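Nolevine Kitchen Rollouts — read me first

Simulated kitchen episodes for testing whether a policy trained in one layout still works in another.

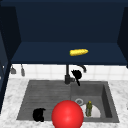
Can I train on this set alone?

You can, but I wouldn't. It holds 287 episodes, and that's thin for anything beyond fine-tuning. I pretrain on Virkdale and then use this one on top.

So what did I try? I wanted to know if shuffling the clutter helps more than shuffling the cabinet colors. I trained 2 policies with the same seeds and the same budget, one for each kind of shuffling, and ran both in 20 kitchens they'd never seen. The clutter one finished the task in 9 of them. The color one did worse and I'm still digging into why — my hunch is the reach into the cabinet, where the shading gets pretty dark (navy is the worst!).

Stuff to know before you load it:

Object poses are in the world frame, meters.
Failed episodes are kept in and flagged, so filter them if you're doing plain imitation.
The Meireles loader works out of the box. The old Prestton one drops the last step of every episode, so please don't use it.

Found a bad label? Open an issue with the episode number and I'll fix it in the next version.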